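트로르데일 호흡명상 안내서 한국어판 간행 및 하반기 강좌 안내

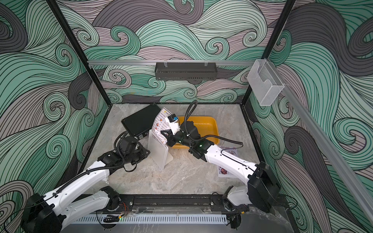 물결과 소용돌이 무늬의 벽면, 가로 레일에 걸린 검은 타공 바구니

2026년 12월 3일

평소 본 블로그를 찾아 주시는 독자 여러분께 깊이 감사드립니다. 그동안 여러 차례 문의를 받았던 안내서의 한국어판 간행 일정이 확정되어 관련 사항을 알려 드립니다. 아울러 연말 강좌와 개인 상담 운영에 변경이 있으므로 함께 확인하여 주시기 바랍니다.

1. 한국어판 간행

『느린 호흡의 자리』 한국어판은 그리크브리지 출판사에서 간행됩니다. 초판은 1000부이며, 본문은 400쪽입니다. 원서에 수록되었던 부록 가운데 계절별 수련표는 분량 관계로 제외하였고, 대신 제가 한국 독자를 위하여 새로 쓴 서문과 용어 풀이를 실었습니다.

번역 과정에서 가장 오래 논의한 부분은 '머무름'이라는 낱말이었습니다. 원문에서는 숨을 들이쉰 뒤의 짧은 정지와, 수련이 끝난 뒤 자리에 앉아 있는 시간을 같은 단어로 적고 있습니다. 초고에서는 두 경우를 각각 '멈춤'과 '머무름'으로 나누어 옮겼으나, 교정 단계에서 이를 다시 하나로 통일하였습니다. 제3장을 읽으실 때 다소 낯설게 느껴지실 수 있으므로 해당 장 첫머리에 주를 달아 두었습니다.

원서의 공동 저자인 이다 미에티넨 선생은 한국어판에 짧은 글을 보내 주셨습니다. 트로르데일에서 처음 수련 모임을 열었을 때의 이야기로, 다른 언어판에는 실리지 않은 글입니다. 원고를 흔쾌히 내어 주신 데 대하여 이 자리를 빌려 감사의 말씀을 드립니다.

2. 음성 자료

책에 수록된 수련문은 음성 자료로도 제공됩니다. 녹음은 아토스 세팰래 선생이 운영하는 세이샤스 녹음실에서 진행하였습니다. 배경 음악은 넣지 않았습니다. 이전 판의 음성 자료에 들어 있던 종소리에 대하여 너무 크다는 의견이 많아, 이번에는 시작과 끝에만 낮은 음으로 한 번씩 넣었습니다.

음성 자료의 이용 방법은 책 뒤표지 안쪽에 적혀 있습니다. 이전 판을 소장하고 계신 분께서는 별도의 비용 없이 새 음성 자료를 신청하실 수 있습니다. 신청하실 때에는 성함과 이전 판의 구입 연도를 기재하여 주시기 바랍니다.

3. 12월 강좌

12월 강좌는 입문 과정과 심화 과정으로 나누어 진행합니다. 입문 과정은 앉은 자세와 자연스러운 호흡의 관찰을 다루며, 수련 경험이 없으신 분도 참여하실 수 있습니다. 심화 과정은 기존에 입문 과정을 마치신 분에 한하여 신청을 받습니다. 한 분이 신청하실 수 있는 자리는 최대 2석입니다.

수강생께서는 다음 사항을 지켜 주시기 바랍니다.

강좌 시작 후에는 입실이 제한됩니다.
편안한 복장을 권하며, 향이 강한 제품의 사용은 삼가 주십시오.
방석은 준비되어 있으나 개인 방석을 가져오셔도 됩니다.
호흡기 또는 심혈관 질환으로 치료를 받고 계신 분은 신청 전에 담당 의료진과 상의하여 주십시오.

본 강좌와 안내서는 의학적 진단이나 치료를 대신하지 않습니다.

4. 개인 상담 운영 변경

개인 상담은 당분간 신규 접수를 중단합니다. 이미 예약하신 분의 일정은 그대로 유지됩니다. 접수가 재개되면 본 블로그를 통하여 가장 먼저 알려 드리겠습니다.

5. 독자 편지에 대하여

지난 글 「겨울 아침의 수련」에 많은 의견을 보내 주셨습니다. 특히 새벽 수련 중 졸음이 오는 문제에 관한 질문이 많았습니다. 저 또한 트로다노프 수련원에 머물던 첫해에 같은 어려움을 겪었습니다. 당시의 지도 방침은 졸음을 억지로 쫓지 말고 눈을 반쯤 뜬 채 호흡의 길이만 살피라는 것이었으며, 저는 지금도 그 방법을 따르고 있습니다. 보다 자세한 내용은 안내서 제5장에 기술하였으므로 참고하여 주십시오.

보내 주신 편지 가운데 공개에 동의하신 글은 새해부터 차례로 소개할 예정입니다. 답신이 늦어지고 있는 점 양해를 구하며, 도서 및 강좌에 관한 문의는 이 글의 댓글로 남겨 주시기 바랍니다.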